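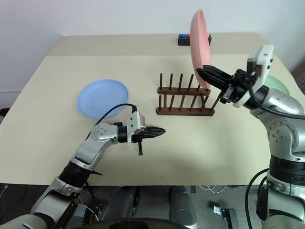

Do you need a dish rack if you already own a dishwasher?
Most people I know end up wanting one anyway, for plastic plates, good knives and whatever gets used between loads.

I held out for years. My method was a dish towel spread on the counter with everything piled on top, and by bedtime the towel was soaked and the bottom plate was sitting in a puddle. Then last October my sister came to stay with her kids, we went through every plastic plate in the house before lunch, and I cracked and bought a wooden rack from Gramesen, the kitchen store two blocks over. It cost me $24 and I've been weirdly devoted to it ever since!

Mine is the plain kind, a dark brown wooden one with two rails and thin dowels sticking up. You slide a plate in, it stands on its edge, and the air gets at both sides. Plastic especially needs that (it never seems to dry by itself in the dishwasher, you open the door and there's a little lake in every rim).

I called up Arnout Geerts, who makes racks in a shared workshop and has opinions about dowels. "People buy by length and forget about the gap," he told me. "Take your thickest plate to the store. I mean it, put it in your bag." So I did, a chunky Berano dinner plate my mother gave me, and he's right, it wouldn't go into 2 of the racks I tried. My pink and blue plastic ones went into everything.

He also had me turn the rack at an angle to the edge of the table, so my hand comes at the slots from the side. I felt silly about it for a day and now I can't put it back straight. Start at the far end if you've got a stack to get through, or you'll be reaching over plates with your sleeve.

As for care, wipe the base when you empty it and let the wood dry out before the next round. I rub in a bit of Cliltari oil when the dowels start to look chalky, and I leave the rack by the window overnight. Bowls are still a problem. Nijs makes a rack with wider slots for them, and I have my eye on it, but first I'd have to find somewhere to put the toaster.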